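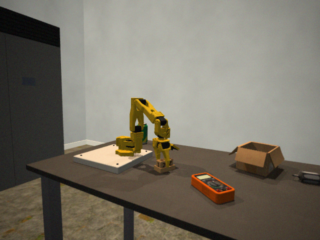 One reader in Tindham wrote that she had given up on her town's repair evenings after waiting 2 hours for a toaster. She wasn't angry about it. She wanted to know why the line never got shorter.

The answer is mostly parts. The Drerton repair evening opens at 6 p.m. in the old library and takes in lamps, radios, kettles and chairs. Last year it logged 2,049 items. Lamps are easy - a new plug, a new switch, and they go home. Kettles are harder, as many are glued shut and the heating element is not sold separately.

Sernamwood runs a smaller evening with five repair tables and a different rule. People send in the model number first, and the parts are ordered before they come. The wait in August was 26 minutes.

Drerton plans to try the same system this winter. Tindham has not decided. Its evening still works on paper tickets, handed out at the door, and the toasters still come in without warning. Chairs are taken at the side entrance and should be left with a name and phone number tied to one leg.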